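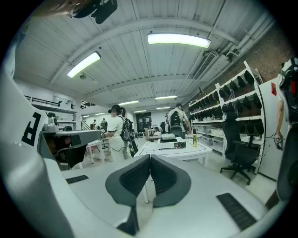

FOR IMMEDIATE RELEASE

Calholm Shared Workshop opens up its hand-held gripper build, files and all

CALHOLM – February. We've been promising this one for a while (sorry to everybody who kept emailing!), and I get to be the one to type it up. Starting this month, the Zerarar build is open to anyone who wants to make one. Drawings, print files, parts list, the wiring notes with my handwriting on them, the whole pile. It's free to download, and if you live close enough you can come in and put yours together on our benches.

If you haven't run into Zerarar before, it's a gripper you hold in your hand. Two soft fingers, a shell to hang on to, and a camera that sees what the fingers see. You pick things up with it, put things down with it, fold, pour, stack, whatever you like, and the recording goes toward teaching a robot arm to do the same job. No arm needed at your end, so the whole thing fits in a spare bedroom.

I built my first one at my kitchen table and it was awful. The fingers met at a slant and the trigger stuck every time I squeezed it past halfway. Version 10 was the first I'd have lent to a friend. Version 11 is the one we're putting out now, and the big change is in the finger pads. We went to a softer mix from Plastura, who sold us the small batches we needed without making us buy a drum of the stuff, and we redrew the mold so the pads come out in one pour. You used to have to glue the backs on. I don't miss the glue.

The shell prints in pieces and goes together with plain screws from any hardware store. Please don't tighten them all at once! Get every screw started, close the fingers, check that they meet flat, and then go back with the driver. Half the messages I get about crooked fingers are fixed by doing just that.
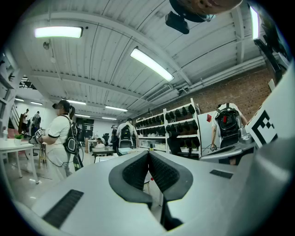

The other half are about cables. Version 11 has a longer lead and a proper clamp where it leaves the body, and the notes now have a page on routing it so you can reach up to a high shelf without yanking anything loose. I wrote that page after pulling the same connector out of the same board more times than I'd like to put in a press release.

We also owe a big thank-you to Shirazi, the machine shop down the road from us, who cut the metal pivots for the first run and let us come back twice with changes. Their pivots are in the kits we're selling. If you'd sooner make your own, the drawing is in the download, and a decent drill press will get you most of the way there – the last bit is patience and a small file.

About those kits. The first run is 1000 of them, numbered, and each one has the pads, pivots, screws, clamp and cable. You print the shell yourself, or pay a little extra and we'll print it for you. The camera isn't included, as plenty of people already have one in a drawer, and the mount takes several common sizes (they're listed in the notes). Kit number 1009 exists too, before anyone writes in. We skipped a handful of numbers when a sheet of labels came out blurry.

Build nights are in the evening, doors at 7 p.m., and you don't need to be a member for your first one. Bring your printed shell if you have it, and a screwdriver you like. We have soldering irons, spare wire and a kettle. Beginners are very welcome, and so are kids old enough to solder if a grown-up comes with them.

What I'd love most is for people to send changes back. Somebody is going to come up with a better trigger than mine, I'm sure of it, and a left-handed shell is near the top of the wish list. Send us a file, a sketch, a photo of a napkin, and we'll try it on the bench and put the good ones in the next version with your name on them.

Press visits and kit orders: ask for the Zerarar bench at Calholm Shared Workshop. Writers who want to build one for a story can borrow tools from us and stay as late as we do.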